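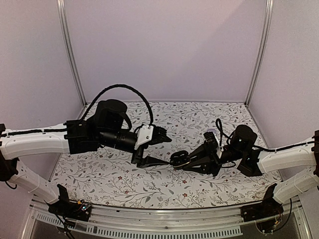

Bay 3209: Panels, Posts and Printed Mat

Bakix Fit-Out Gallery, Cletesmont workshop

Walls in pale lavender-white, silver aluminum extrusion posts at the two back corners, Abdella botanical mat on the floor. View toward the back wall.

About this bay

Bay 3209 is a benchtop enclosure with a plain interior and a patterned floor. The walls and frame follow the standard Bakix layout. The floor covering was chosen from the Abdella range, which has 14 printed designs. This page covers the finish and the surface, with notes on fitting and cleaning for anyone ordering the same combination.

Walls

The back and both side walls are finished in one color, a very light lavender-white. It reads as white next to a dark object and as faint purple next to a sheet of copy paper. The panels carry no pattern or trim on the inside face. Order touch-up finish by bay number and not by color name. The color name was changed in the February price list and two older finishes still use a similar one.

The side walls open outward toward the viewer in the photo through ordinary perspective. In plan, they are square to the back wall.

Posts

A vertical post stands at each back corner, left and right, where the side wall meets the back wall. The profile is silver aluminum with narrow grooves running along its length. The posts are left uncoated in this finish. A coated version is listed under Vilden, but the coating tends to chip along the groove edges when hardware is moved, and we do not stock it.

Grooves collect dust. Use a soft brush from the top down, then a dry cloth. Keep liquid cleaner out of them.

Floor mat

Pattern: Abdella botanical, small flower. White background with thin gray branches, slender gray-green leaves, sprigs of smaller leaves, and small dark red flowers scattered between them. The print is dense, and the mat runs from the back wall to the front edge of the work surface.

The red flowers are the darkest part of the print by a small margin over the branches. Anyone who needs to find small parts by eye should put a few of those parts on a sample swatch before ordering. Pale parts stay visible against the leaves but can be lost on the open white. Red and dark brown parts are the hardest to pick out. For that kind of work the plain gray mat, item 178, is the better choice.

Trimming and laying

1. Clear the floor of the bay and wipe it down.
2. Let the mat lie flat overnight. A mat straight off the roll will lift at the ends.
3. Set the back edge against the back wall first.
4. Mark the corners at the posts with a soft pencil on the underside.
5. Cut the corners with a fresh blade, a little at a time. An overcut corner cannot be hidden.
6. Smooth from the back toward the front and trim the front edge last.

Do not glue the mat down. Double-sided tape at the front edge is enough, and it allows the mat to be swapped when the print wears.

Direction of the print

The botanical design has no marked top or bottom. Branches run several ways and the repeat is hard to see at normal working distance. Two mats laid side by side will not match at the seam unless both are cut from the same roll. State this on the order form if the bays will stand next to each other.

Cleaning

Walls: damp cloth, mild soap, dry at once. Abrasive pads leave shiny patches that show under side light.
Mat: vacuum with a brush head, or shake out. Spot clean with water only. Test solvents on an offcut.
Posts: brush and dry cloth, as above.

Ordering

Bay layout: 3209
Wall finish: pale lavender-white, all three walls
Post finish: silver, uncoated
Mat: Abdella botanical, small flower, item 312
Alternate mat: plain gray, item 178

Swatches of both mats are kept at the Cletesmont counter. Orders for cut mats received by noon on Monday are cut the same week. Uncut rolls ship as stock allows. Offcuts are included with every cut mat and should be kept for testing cleaners.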